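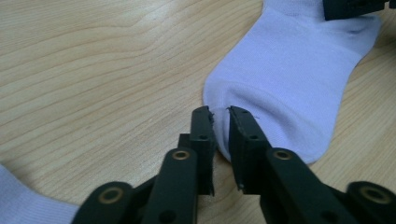 A sock toe between the finger pads, on the long table at Brestmont.

The first thing Glenys Lockyer asked me when I came up the stairs at Brestmont was whether I had ever really thought about how I pick up a sock. I said I hadn't, and she seemed pleased, as if I'd given the answer she was hoping for, and for the next few minutes (my coat still on, my coffee going cold) I got a very happy lecture on cuffs, toes and the many ways a piece of knitting can fold itself up and refuse to be found.

Glenys and Chak-lun Su have spent the winter comparing two grippers, one from Szilágyi and one from a much smaller shop called Pevine, out in Ukport. The pair of them work by hand. You hold the thing, you close it, you open it again, and every attempt goes down in a ruled notebook that has been dropped in at least one sink. The arm comes later, once they've settled on the fingers, and Chak-lun is in no hurry about that, having bought an arm too early once before and regretted it for a good long while.

I had come expecting cups and blocks, the sort of tidy objects that always seem to turn up when people show off a robot hand. They did those in November and got bored. A block is the same block every time you put it down! A sock is a new problem each time it lands, sometimes flat with the toe pointing at you, sometimes crumpled over on itself with the cuff curling up like a shell, and the finger that was perfect for the first kind can be hopeless with the second. A flat toe wants thin tips that can get down close to the wood. A heap wants a wide opening and a bit of patience.

The Pevine is the lighter of the two, and I was allowed to try it, which I did badly. I kept squeezing too soon. Glenys told me to let the pads come right down to the table before I closed them, and after that I did better, though I still managed to pinch nothing but air more often than I'd like to see in print. The Szilágyi felt stiffer in the hand and more sure of itself, and I found I trusted it sooner, even while it was pushing the fabric along in front of it like a snowplow.

Their last full run with the Pevine was on March 25, 2023: 60 attempts, 52 of them good. Good, by house rules, means the sock leaves the table and stays up until somebody says "down." They argued at some length over whether a sock hanging by a single loop of yarn should count, and decided it should, and then Chak-lun went back and marked those attempts with a small star in case they changed their minds.
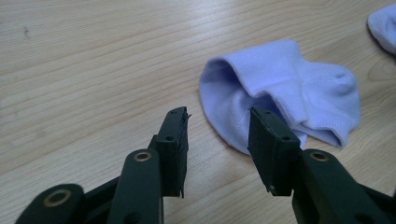
Clem Tomoana would like them to stop fussing over fingertips and spend the money on a better camera. A plain pair of pads is fine, Clem told me over the phone, so long as something upstream knows which fold is the cuff and which is the toe, and "you can't grip your way out of not knowing where you are."

Glenys has heard this before and doesn't entirely disagree. She did point out that the camera has been changed once already and the pads never have, and that with flat socks the misses nearly all come in the last little bit before the table, where a good view only lets you watch yourself get it wrong. Chak-lun wants to try a softer facing on the pads, something with more drag to it, and has a drawer full of rubber scraps waiting to be cut down and glued. They plan to run the Szilágyi through the same number of attempts first, and then start on the dish towels.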